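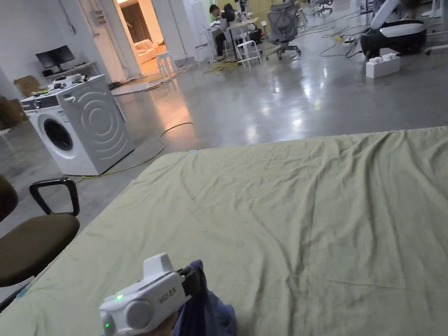
Saturday is laundry day for me, and it has been ever since I moved into the studio in November and stopped pretending I'd get up early enough to do it on a weekday. I do the whole lot in one go (bedding, towels, shirts, the socks I keep meaning to throw out) and I fold as I go. The big pale green sheet is my folding spot! I spread it over a flat surface first and everything else gets sorted on top, dark things like that navy cloth included. It still has its fold lines from the cupboard and I'm not ironing them out, sorry, Mom. The washer with the round door stands right there on the concrete floor, so I never have to carry anything far.

## More from the laundry corner

A few notes to go with the gallery, as Mieke Van Hecke asked how I do all this without a proper utility room.

**The sheet.** I bought it from Ternier in a set of two, and the other one is on my bed. It's a soft sage color that goes with pretty much everything I own. Mine has creased a lot more than Annelies Smits's did, and she bought the very same set, so I guess she's nicer to hers.

**The darks.** Navy goes in with black and gray, on cold, turned inside out. I used to throw in jeans too, until I ended up with 3 blue-ish pillowcases that I still use for guests (they're very forgiving guests).

**The folding.** Towels in thirds, T-shirts in half and half again, and fitted sheets rolled into a ball and shoved to the back of the shelf. I've watched every video there is and the corners still beat me. If I put on some music the whole pile takes me 10 minutes or so, a bit more when there's bedding.

**The floor.** I love that gray polished concrete! It wipes clean in no time when I spill detergent, and I do spill detergent. My slippers slide on it like crazy, though.

Next up I want a shelf for the soap and the clothespins. Mowat has one I like, in white, and Annelies has promised to lend me her drill.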